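Slide 1 — title

Good evening. Gianni Fabbri asked me for something cheerful about sewing and quilting, and I said I'd try. Let's see how far I get.

Slide 2 — the claim

Read it out slowly: "Quilting lowers stress and sharpens the mind." I found that line on 13 websites. Same wording on most of them. Ask who has seen it before. (Hands.) Ask who has seen where it came from. Wait.

Slide 3 — the Uvport survey

2,448 people filled in the form. Sounds like a lot. But they were found through a quilting newsletter, so they were people who already liked quilting enough to read about it in April. Of course they said it made them happy. I'd like to hear from the ones who quit after a crooked first block and gave the machine to a cousin.

Don't be mean about Elisa Monti here. She wrote the thing up fairly, and her own last page says most of what I'm saying.

Slide 4 — the small study

42 quilters, 2 groups, one evening class. The group that sewed felt calmer afterward. The other group sat in a hallway and filled in forms. I'd feel worse too.

Skip the chart if we're past 7:30.

Slide 5 — what I'd want to know

Would a card game do the same? Would company alone? And what about sore necks, pricked thumbs, the price of batting? Hüsnü Bozkurt says his shoulders have been bad since the Poston sampler. That's one man, so it proves nothing either, but it never makes the brochure.

Slide 6 — so why do it

Because you want a quilt. I've been at it for years and I'm still a nervous person — with warmer feet. Leave this one up while people ask questions.

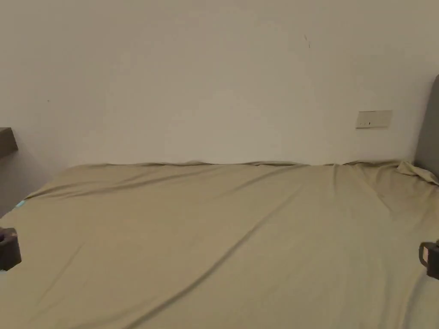
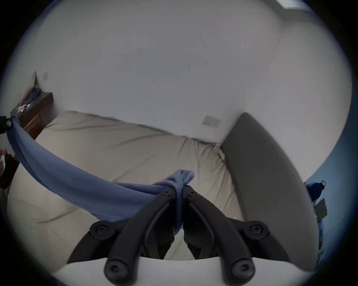 Slide 6: bed with a fitted sheet; blue cloth, gripped.

If Italo asks about Proketti thread, send him to Corrado at the back table.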